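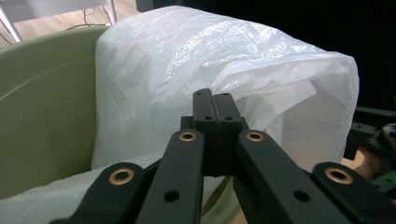

くすんだ緑のゴミ箱と、大きめの白い袋。

うちのゴミ箱をセージグリーンにしてから、台所に立つのがちょっと楽しくなりました。いや、たかがゴミ箱なんですけどね。されどゴミ箱、毎日何回見るんだって話ですよ。

前に使っていたのはペダル式のフタつきで、引っ越しのときに勢いで買ったやつ。これがもう、フタの裏は汚れるし、ペダルは踏んでも半分しか開かないしで、最後のほうは毎回手で開けてました。ペダルの意味！

で、春ごろから次のゴミ箱をずっと探していて、最後まで迷ったのがUkaldenとGistholmのふたつ。Ukaldenのほうは細身で、冷蔵庫の横のすき間にぴったりだったんです。ただ色が白と黒しかなくて。Gistholmは少し幅があるけど、このくすんだ緑がどうしても忘れられず……結局、色で決めました。4,000円。ゴミ箱に4,000円って、昔の自分が聞いたら怒りそうです。

フタはなし。プラスチックなので軽くて、お風呂場に持っていってシャワーでざーっと洗えるのがすごくいい。前のは部品が多くて、洗うだけでひと仕事でした。

さて、今日書きたかったのは袋のかけ方のことです（前置きが長い）。

私は袋のフチをゴミ箱の外側にがばっと折り返す派なんですが、家族には「見た目がだらしない」と不評です。緑がせっかくかわいいのに白い袋で隠れてるじゃん、と。うん、それはそう。でも折り返しが浅いと、生ゴミを入れた瞬間にずるっと中に落ちるんですよ。あれを引っぱり上げるときの悲しさったらない。なので私は見た目より安心を取ります。

袋はいつもRowbothamの大きいサイズ。一度、安かったのでPetusのを買ってみたら、薄くてシャカシャカして、フチにかけてもすぐ外れてきました。値段は魅力だったんだけどなあ。残りは古紙の上にかぶせたり、濡れた傘を入れたりして使い切りました。

いまのかけ方はこんな感じです。

まず袋を広げて、口を持って2回ばさばさっと振る。空気を入れておくと底まできれいに落ちます。それからフチにかぶせて、ぐるっと外側へ折り返す。最後に底の四隅を手で押して、袋とゴミ箱のあいだの空気を抜く。これをさぼると袋がぷくーっとふくらんで、ゴミが全然入りません。折り返したところがくしゃくしゃになるのは、もう気にしないことにしました。

替えるタイミングは水曜の朝、燃えるゴミの日。夏場だけは中身が少なくても土曜に一度替えています。あと、替えの袋を2枚、たたんでゴミ箱の底に敷いておくのもやっていて、これは便利！　一枚抜いたらそのまま次をかけるだけなので、朝のばたばたしているときに引き出しを開けなくて済みます。本当は3枚入れておきたいところだけど、底がもこもこして落ち着かないので、2枚でがまん。

袋を隠せる内枠みたいなものも気になっていて、先週お店で見てきました。緑がちゃんと見えるようになるなら家族も納得しそうだし。でも洗うものがひとつ増えるんですよねえ。せっかく部品のないゴミ箱にしたのに、と思うと手が出ず、その日はスポンジだけ買って帰りました。

次は洗面所の小さいゴミ箱をどうにかしたいです。こっちはまだ、スーパーの袋をむりやりかけています。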